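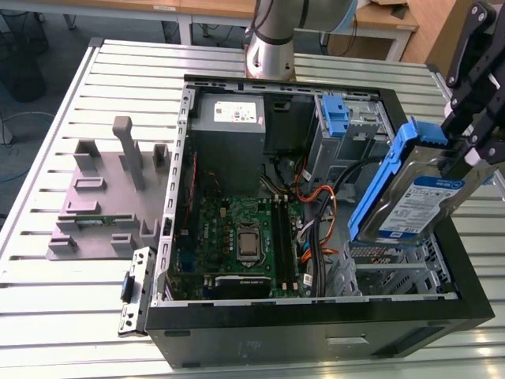

# Chapter 7: Device Identity in Plant Networks

Chapter 6 dealt with network zones and with the rules that govern traffic between them. Those rules were written in terms of addresses and ports. An address tells a firewall where a packet claims to come from. It says nothing reliable about which machine sent it, and in a plant where controllers are swapped during a shift and given the address of the unit they replace, the two questions have different answers.

This chapter covers the means by which a controller, drive, gateway or engineering station proves its identity to the other devices it works with. The method in general use is the digital certificate, backed by a private key held on the device. The mathematics of public key cryptography was introduced in Chapter 3 and is not repeated. The concern here is operational: who issues the certificate, where the key is kept, how long the certificate remains valid, and what happens on the line when it expires.

After working through the chapter, the reader should be able to:

- distinguish a manufacturer certificate from an operator certificate and state the purpose of each
- draw the enrollment sequence for a device entering a plant network for the first time
- calculate the renewal load for a given number of devices and validity period
- specify a fallback for devices that cannot hold a private key safely

## 7.1 Two certificates, two owners

Most industrial devices that support certificates carry two of them over their service life.

The **manufacturer certificate** is placed on the device at the factory. It binds a serial number to a public key and is signed by the manufacturer's own certificate authority. It usually has a very long validity period and is not meant to be replaced in the field. Its one function is to let the buyer confirm that the device is what the packing list says it is.

The **operator certificate** is issued by the plant after the device arrives. It binds the device to a name the plant has chosen, often one that encodes a line, a cell and a role. It is signed by an authority under the operator's control, has a shorter validity period, and is the certificate presented in daily traffic.

Confusing the two is a frequent source of design errors. If a plant accepts any valid manufacturer certificate as grounds for access, then every unit of that model ever sold can join the network, including one bought secondhand. The manufacturer certificate should open one door only - the enrollment service - and the operator certificate should be required everywhere else.

Table 7.1 compares the two.

| Property | Manufacturer certificate | Operator certificate |
|---|---|---|
| Issued by | Device maker | Plant or its parent company |
| Subject | Serial number | Plant name for the device |
| Typical use | First enrollment | All later connections |
| Renewed in the field | No | Yes |
| Removed on resale | No | Yes |

## 7.2 The running example

The Motwood plant is used throughout this chapter. It produces pump housings on 3 lines and has 1000 devices that hold operator certificates. The certificates are issued by a local authority running on the Primgate enrollment server, which sits in the operations zone described in Section 6.4. A second site, Espinoza, has no authority of its own and sends its requests to Motwood over a leased link.

Operator certificates at Motwood are valid for 1095 days. If the devices had been enrolled at an even pace over that period, the server would handle slightly less than one renewal per day, a load that needs no planning. Enrollment was far from even. During the July shutdown, 439 devices were enrolled on the two older lines, and all of those certificates run out within the same short period.

The consequences depend on how each device treats an expired certificate. Three behaviors are found in practice:

1. The device drops existing sessions at the moment of expiry.
2. The device keeps existing sessions open and refuses new ones.
3. The device logs a warning and continues.

The second is the hardest to diagnose. A line may run for weeks on sessions opened before expiry and then fail to restart after a brief power interruption, at which point the fault is likely to be blamed on the interruption. 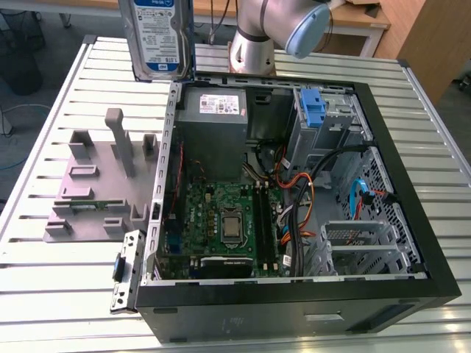
### KEY STORAGE

A certificate is public and may be copied freely. The private key that goes with it may not. Anyone who obtains the key can impersonate the device until the certificate expires or is revoked.

Keys are held in one of three places. A *secure element* is a separate chip that performs signing internally and does not release the key. A *protected region* of the main processor offers a similar service with somewhat weaker separation. An *ordinary file* offers only the protection of the operating system, and is lost as soon as the storage medium is read on another machine.

Engineering stations deserve particular care in this respect. They are often general-purpose computers, they hold credentials for many controllers at once, and their storage is replaced or discarded under office procedures that were not written with plant keys in mind. At Motwood, each station runs the Ponoris key agent, which binds the stored key to the hardware it was created on. A key file restored from backup to a different station cannot be used, and the station must be enrolled again. Section 7.5 returns to the cost of this policy during an outage.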